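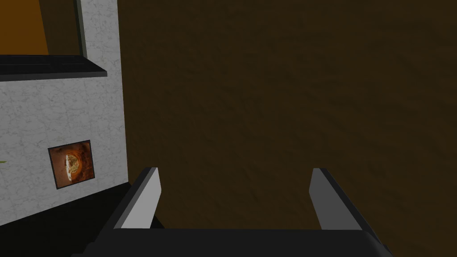

1/ Can a machine do the chores yet?

Short answer from me: some of them, slowly, in a house that doesn't change much. I've spent since February going through simulated household runs after hours, and this thread is where I've landed. June 2021, for anyone reading it later.

2/ My day job is stock and fit-out for a small furniture shop in Ballarat. I came to this wanting to know if I'd ever be able to hand over the clearing up. Desks wiped, cartons flattened, cups back in the kitchen. It's dull work and it eats the end of every shift.

3/ Two fingers is what most of these arms get. Two fingers will pick up a carton by the flap or a mug by the handle, if the approach is right. They won't wring out a cloth. They won't peel a price sticker off either, and I peel a lot of stickers.

4/ I ran 170 attempts at one job in a package called Clidard: pick up a thing, put it on the other side of a desk. Boxes went well. Anything round was poor, because it rolls as soon as one finger touches before the other. I changed the grip speed twice and got a small improvement.

5/ The arm is only part of it. Half the failures were the robot standing in the wrong spot. A person shuffles their feet without thinking. The planner has to stop, back up, look again and come in on a new line. My best run at a single box took 30 seconds. My nephew does it in two, complaining the whole time.

6/ A desk is a fair test of all this. It has a fixed height, you can get at it from more than one side, and the stuff people leave on it comes in every shape. If a robot can tidy a desk properly, I'd trust it with a shop counter. 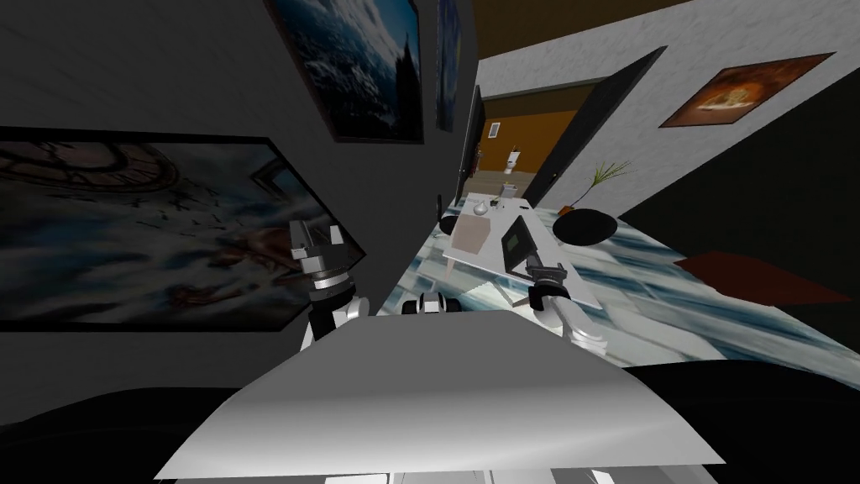

Zoila Villca reckons I've picked the wrong chore. She says tidying needs judgement about where things belong, and floors don't, so start with floors and leave desks for later. She also says a simulated box never has a soggy bottom.

7/ Fair on both counts. Floors are mostly sorted if you keep the cords up. I've had a Pultell going round the shop after close and it does the job, apart from the gap behind the paint tins. The soggy box I can't answer. Weight and friction are whatever you typed in, and real cardboard doesn't read the settings.

8/ What I'd pay for now: something that carries flat cartons from the counter to the back door. One item, one route, no stairs. What I wouldn't pay for: anything sold as doing "the housework".

9/ Next I'm trying the same desk job with the lighting turned down, then with a chair left in the way. I'll add the numbers under this post when they're done.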